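Chapitre 7
Insérer, extraire : la manipulation en contact serré

Objectifs du chapitre
Formuler une tâche d'insertion à partir des seules images prises au poignet.
Distinguer erreur de pose, erreur de prise et erreur de séquence.
Lire un tableau de résultats établi par type de geste.

7.1 Position du problème

La maintenance du matériel informatique réunit des gestes brefs dont la tolérance mécanique est faible. Le bras connaît la position de sa bride ; il ignore celle de la pièce entre ses doigts. Le protocole Mukik, étudié dans ce chapitre, part de cet écart.
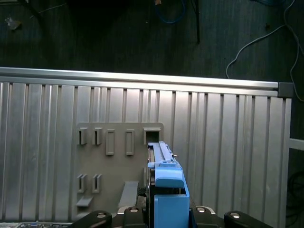 Fig. 7.1 — Pièce bleue tenue dans la pince, devant la plaque grise fixée au panneau d'aluminium nervuré.

Le corpus compte 1,213 essais, dont 207 sont réservés à l'évaluation. Chaque essai est annoté par phases : approche, contact, engagement, retrait. L'annotation du contact demeure la plus délicate, car l'image seule ne renseigne pas sur l'effort.
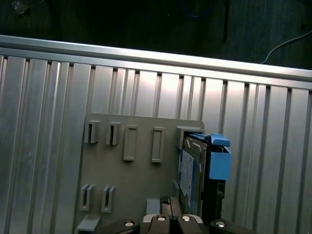
Texte : Rocío Lozano et Hugo Llorente
Révision scientifique : Minoru Sekiguchi

Le choix d'un support fixe simplifie l'étalonnage sans supprimer la difficulté. Un léger défaut d'orientation au moment de la prise se reporte sur toute la trajectoire et n'apparaît parfois qu'à l'engagement. On retiendra donc deux repères, l'un attaché au support, l'autre à l'objet saisi.

7.2 Du support au boîtier

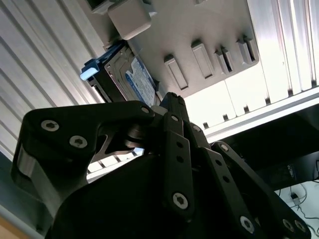
L'occultation constitue la seconde source d'erreur. Une politique apprise sur des vues dégagées se dégrade dès que l'outil masque sa propre cible. Dans un boîtier ouvert, les biellettes noires de la pince occupent une large part du champ, et le disque dur à étiquette bleue et blanche n'est visible qu'au-delà d'elles. Segura et Gaete proposent de conserver en mémoire les 50 dernières images — solution coûteuse, discutée en 7.4.

La méthode suppose en outre que les surfaces métalliques soient correctement exposées. Les reflets faussent l'estimation des contours,
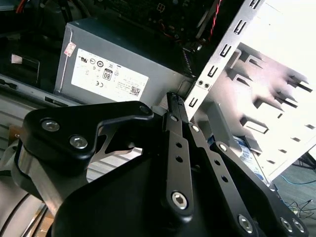 et l'on préférera, lorsque l'éclairage ne peut être modifié, un apprentissage sur des expositions variées. La section 7.3 en donne la formulation.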